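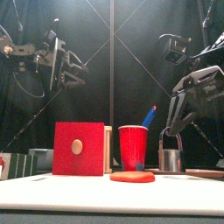
The white table with the red cup and the little silver pail, open day at Kerance.

I'd been meaning to get out to the Kerance open day for years, and this April I finally did it. It's a fair drive from Hudville (two hours if you don't stop at Duvach for a pie, and of course I stopped) and I rolled in a bit after ten to find the car park nearly full already. They'd handed out 559 programs by lunch, according to Golnar Azimi on the front desk, and she looked like she'd felt every one of them.

I went in thinking I'd do the big hall first and got stuck at the white table instead. I love a small metal pail! This one's shiny as anything, with a thin wire handle arching up over the rim, and it sat behind the rest of the bits and pieces on the right. My nan kept clothes pegs in one a lot like it. There was a red cup as well, and a red box, and with the black curtain hanging behind it all the colours really popped. I must've stood there long enough to let my tea go cold.

Ademir Caldeira took our group through the rest, 31 of us squeezed along a corridor meant for maybe half that. He's a terrific guide, loud enough for the back row and happy to be interrupted. A boy from Crichton asked him what his favourite colour of bucket was and got a proper answer (green, if you're wondering).

Lunch was a sausage in bread and a very good lemon slice. Entry's free but bring coins for the food, as the card machine was playing up and the nearest bank machine is back in Duvach. Wear decent shoes too, the gravel out the back is murder in sandals.

I'd go again next year, and I'd get there before ten.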